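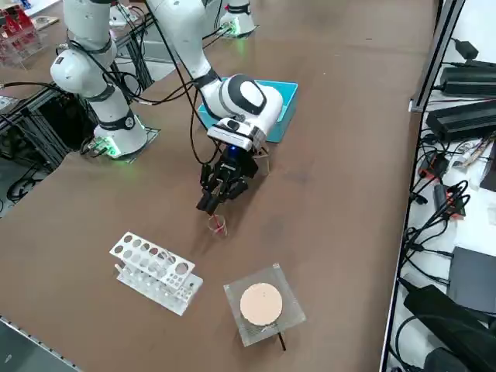
Rack up front, tray at the back, and the middle of the table left for working.

I get asked a lot how I lay out a bench for small test tube jobs, so I'm writing it down the way I do it (Ilaria, this one's for you!). It takes me roughly 8 minutes, and most of that is me wandering off to find things.

Start with the rack. Mine is white plastic with two rows of holes on top, and it goes in first, empty, on whichever side you reach with your weaker hand. Give it a little push. If it slides, stick a bit of damp paper towel under it.

Next comes the shallow tray. I like it behind everything else, because a tray up front is a tray you lean your elbow in – ask me how I know. Stands go beside the rack, with enough room between them for your knuckles.

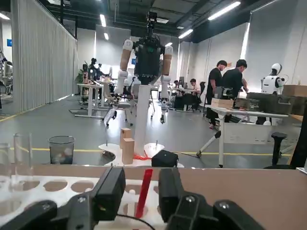
Now the tall, skinny stuff. Glass goes in before anything else, straight down, and I let go only when I feel it touch bottom. Then the thin rods. Hold them near the top and don't fuss if they lean a bit, they all do in round holes. If one really flops, move it to a smaller hole.

Keep loose wire and cables away from the glass. I snagged one once and lost 2 tubes, and I was finding slivers until the end of May.

Last thing, pull a wastebasket over to where you can reach it without getting up.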